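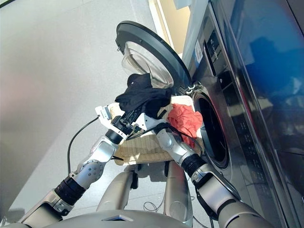 Laundry is now the main job for Mukska, and I'm happy to tell you it was the right choice. When I wrote to you in the spring, we were still picking up foam blocks from a bench in the Gosholm workshop, and the grant plan said we would move to "a real household task" by the fall. We made the move early. Clothes are a much harder test than blocks, and dark ones are the hardest of all. A black garment bunched up over the back of the basket, with both grippers meeting in it, gives the head camera almost nothing to work with: no edges, few shadows, and black fingers against black cloth. The coral-red one lying to its right is a dream by comparison, and for a while I was tempted to report only on bright colors! I didn't, and most of what follows is about dark fabric.

Where the money has gone

Of the second installment, $2193 is spent. The biggest piece went to the wrist joints, which I replaced on both sides after the old ones developed play. I could twist the left gripper by hand and feel it knock. The new ones are stiff and quiet, and the arms now come back to the same spot well enough that I've stopped recalibrating every morning. Next came the motor drivers (one burned out, my own fault, a connector plugged in backward at eleven at night) and then cable, connectors, and a box of screws that was supposed to last the year and didn't.

I still have $493 set aside for the hands. More on that below.

What works

Reaching over the basket from the front is reliable. So is closing on a heap of cloth, as long as the heap is tall enough. The two arms no longer fight each other when they hold the same piece, which was the big worry in my last report. I fixed it by letting one arm lead and having the other follow the pull it feels, with a soft limit on force. It took an evening to write and three weeks to tune, and I'm prouder of it than of anything else in the build.

The Zapata controller board has been excellent. It starts up in 8 seconds, it hasn't dropped a message since I shortened the ribbon, and it runs cool even with both arms loaded. I was skeptical about paying extra for it and I take that back.

I've also kept up the practice log, as you asked. We passed 1000 recorded grasps in November, counting the failed ones, and all of them are labeled by fabric and color. Other people at the workshop have started bringing in odd socks and old towels for me, so the variety is getting better without costing the project anything.

What doesn't work yet

Flat cloth. If a shirt is lying smooth against the bottom of the basket, the fingers slide over it or catch on the weave. I've tried coming in at a lower angle and I've tried pinching twice – neither is good enough to call a solution.

Cables are the other sore point. They still loop out in front of the grippers and can lie right across the clothes, and a sleeve that gets under a loop can pull on a connector. I had one come loose in the middle of a run. I want to bring the wiring back along the forearms and into a sleeve at the elbow, which means taking both arms apart again. I've been putting it off, and it's now first on the list.

Then there's the washer door. With it swung wide open there is a big ring and a bulge of glass hanging over the basket, and the planner has to keep the left arm from rising into it. Right now I handle that with a fixed keep-out zone. It's crude, and it makes some perfectly good moves impossible. A proper model of the door is half written.

What's next

Rewire the arms. Finish the door model. After that, new fingertips: I have been testing a soft rubber pad from Triltari on a bench clamp and it holds thin cotton beautifully, much better than bare fingers do. A full set for both hands plus spares should fit inside the money I've set aside, and I'd like your okay to order before the end of the quarter.

The goal for the final report hasn't changed. I want a basket of mixed laundry, dark pieces included, moved by Mukska with no help from me. I think we'll get there, and I'd love to have you come by Gosholm and watch a run once the rewiring is done. Evenings after seven are best, when the bench saw is off and you can hear the joints.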